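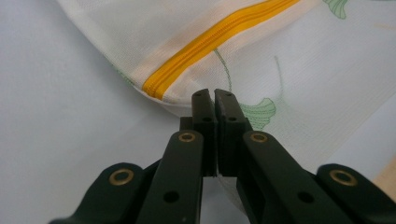

Zips on fabric bags: cleaning, waxing and storage

Most of the small bags in this house are fabric with a zip, and most of the ones I have thrown away had nothing wrong with the fabric. The zip went first. Either the slider wore and stopped closing the teeth, or the stitching pulled out at one end, or the whole thing became so stiff that I forced it and tore the tape. In November I went through the cupboard and sorted the lot, and I wrote down what I did so that I don't have to work it out again.

The bags are used for cables, sewing things, travel toiletries, spare batteries and paperwork. They are light cotton or something close to it. I prefer white ones for storage, as marks show up early and I can see when one needs washing. The disadvantage is the same as the advantage.

Types of zip

There are two kinds in the cupboard. The first is the coil zip, where the teeth are a continuous spiral of nylon sewn to the tape. It is flexible, goes round corners, and will often recover if it splits, provided you run the slider back to the start and close it again. The second is the moulded plastic zip, with separate chunky teeth. It is stiffer and copes better with grit, but if a tooth breaks off there is no good repair at home.

Metal zips are a third kind and I have stopped buying bags with them. In a damp bathroom they go dull and then they stick. I had one Perkumberg wash bag with a metal zip which lasted two winters. The coil zip on its replacement is still fine.

Cleaning

Empty the bag completely and turn it inside out. Lint collects in the bottom seam and at the closed end of the zip, and the lint at the zip is the part that matters. Take a dry toothbrush and brush along the teeth with the zip open, then close it and brush the outside. Do both sides of the tape.

If there is still dirt in the teeth, use warm water with a drop of washing-up liquid on the same brush. Rinse with a damp cloth. I used to put these bags straight in the machine with the towels and two of them came out with the puller snapped off. Now they go in a net bag, zip closed, at a low temperature and a slow spin. Sala make a net bag with a small elastic cover for its own zip, and that is the one I use. An old pillowcase with a knot in it does the same job.

Drying takes longer than you expect at the zip, where the tape, the seam allowance and sometimes a lining are all stacked together. I leave them 24 hours on the airer with the zip open. A tumble dryer is quicker, but the tape and the fabric can shrink by different amounts, and then the zip goes wavy. A wavy zip can be pressed flat under a cloth with a cool iron. It will usually be wavy again after the next hot wash.

Waxing

A stiff zip needs a dry lubricant. I have tried the following.

Candle wax. Plain white candle, rubbed along the closed teeth on the outside, then the zip opened and closed until it moves freely. Works well. Leaves crumbs, so brush afterwards. Don't use a coloured candle on a white bag.

Pencil. Graphite works on metal teeth and I have used it on a coat. On a pale bag it leaves a grey line in the tape that doesn't wash out.

Bar soap. Fine for one journey. It goes sticky when it gets wet and then picks up dust.

Hutness zip stick. A small tube of hard wax, sold for tents. Slightly less mess than the candle and a good deal more money. I finished the tube and went back to the candle.

Oil or spray. No. It spreads into the fabric.

Wax only the teeth and keep it off the tape. Eight strokes of the slider, up and down, has been enough to work it in on every bag I've done.

Worn sliders

If the zip closes and then opens again behind the slider, the slider has spread. Kayode Ogundipe, who repairs rucksacks, showed me how to deal with this using small pliers. Move the slider to the open end. Squeeze one side at the back, very lightly, then squeeze the other side by the same amount. Try it. Repeat if it still splits. The mistake is to squeeze too hard on the first go, which jams the slider or cracks it. I cracked one. He also told me that the repair is temporary, as the metal is already thin, and that a new slider is the proper answer. Sliders are cheap, but they must match the size and type of the teeth, and the size is often stamped on the back.

Pulled ends

The ends of the zip take most of the strain. A bag which is overfilled and then forced shut will start to come apart at the side seam, where the tape is sewn in. Check for loose threads there while the bag is inside out. A few backstitches with doubled polyester thread will hold it. I use Samance thread from a 3000 metre cone, which is an absurd quantity for hand sewing, but it was reduced and I expect never to buy any more.

Match the thread to the tape and not to the fabric. Where the tape is a strong colour, white stitches stand out badly against it.

Storing them

Flat, empty, zip closed to within a finger's width of the end. I leave the gap so that air can get in. They used to be rolled up and pushed into a shoebox, and the zips took on the curve. Coil zips straightened out again after a few days in use. The moulded ones did not straighten completely.

I keep the larger ones at the bottom of the drawer and the smaller ones on top, with no labels, as the zip colours are different enough to tell them apart. The cable bag has a label inside, because other people in the house put things in it.

Still to do: a replacement slider for the paperwork bag, and the lining in the old toiletries bag, which has come away along one side and catches in the teeth. I'll probably cut the lining out.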